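Brotberg textbook swap moves to old shoe store, fee stays at 2 dollars

The secondhand textbook swap in Brotberg has a new home. Finally. It opens Sunday in the old Dekby shoe store on the corner by the bus loop, doors at 9 a.m., and it'll stay put through the end of the spring term if the lease holds.

Last year's spot, the ground floor of the Sarantis building, went to a dental office in December. Everybody had to be out by the end of that week. Boxes went into garages, a couple of basements, one horse trailer. Some of the nursing books got damp and had to be tossed.

"We were a week from calling it off," said Fotini Spanos, who runs the swap with Dennis Urio. "Then Makis called about the shoe store and I drove over in my slippers."

Makis is Makis Vlachopoulos, who owns the Dekby building and has been trying to rent it for a while now. He's letting the swap have the front room and the stock room for the cost of heat. The upstairs stays locked. Bad stairs.

The rules haven't changed much. Bring a book, get a credit slip. Use the slip on another book the same day or hang on to it until the term ends. No book to trade? Then it's cash, and the price is whatever the last owner penciled inside the cover. The swap keeps 2 dollars on each cash sale. That was the fee last year too, and Spanos says it isn't going up even with the heating bill.

What they took in so far: 506 books, of which 374 are priced and on shelves as of Friday night. The rest still need to be sorted by course. Biology and accounting are heavy. Chemistry is thin, as always, because people hang on to it for the second semester and then forget they have it. Foreign language and foreign-printed books get their own shelf this year, near the window, after complaints last spring that they were getting lost in the general pile. Engineering and computing titles in Chinese, a good run of Greek novels, some German law.
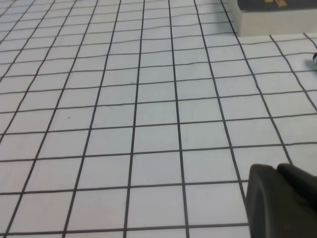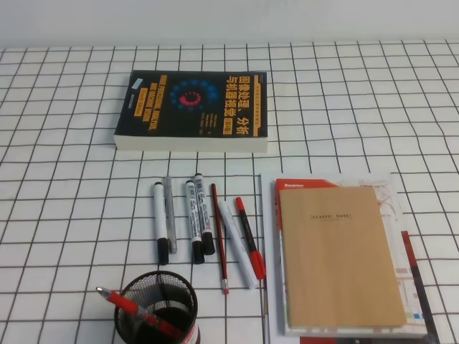 Top, a white tabletop with hand-ruled lines. Bottom, a Chinese textbook with a black cover.

Workbooks with the answers filled in will not be taken. Same for anything with an access code if the code's been scratched off, which Urio says was the biggest headache last time. Buyers would get home, find a dead code and come back mad.

"We check every one now," Urio said. "If you scratched it, we'll see it. Please don't argue with the kid at the desk."

Old editions are fine as long as they are marked old. There'll be a sheet by the door listing which instructors at the college accept the previous edition and which don't. Alois Koller, who teaches intro economics there, says he's told his sections they can use either of the last two.

"The graphs moved to diffrent pages. That's it," Koller said. "I put both page numbers on the syllabus."

Not every department is on board. The campus store has said it will keep its own buyback going and the two will overlap for a few days at the start of term. Prices at the store's buyback weren't posted as of press time. A call to the store was not returned before deadline.

Parking is the other question. The lot behind Dekby is shared with the Trirnari bakery and fills up early on weekends. The swap is asking people to use the street or the church lot across the way and leave the bakery its spaces until noon. Loading from the alley is OK for anyone dropping off more than they can carry, but pull out right after. The alley is one way going north. It got blocked twice last year at the old place and the trash trucks couldn't get through.

Iason Psarras, a second-year surveying student, was waiting outside the shop Friday with a duffel bag of books he wants to unload. He'd gotten the day wrong.

"My cousin said Friday," he said. He had paid full price for most of them and figured he'd get maybe half back in slips. He's after a statics book and a used calculator, though calculators are not part of the swap and never have been. There's a cork board for those. Bring your own pin.

Hours are 9 to 4 on opening day, then weekday evenings from 5. Students with a current ID can drop books off ahead of time at the side door, limit 20 per person, names on the box please. Boxes without a name go straight to the general shelf and no slip will be issued.

Cash only at the desk. The card reader went missing in the move and the new one hasnt arrived. Nearest ATM is inside the bus station, and that closes at 6.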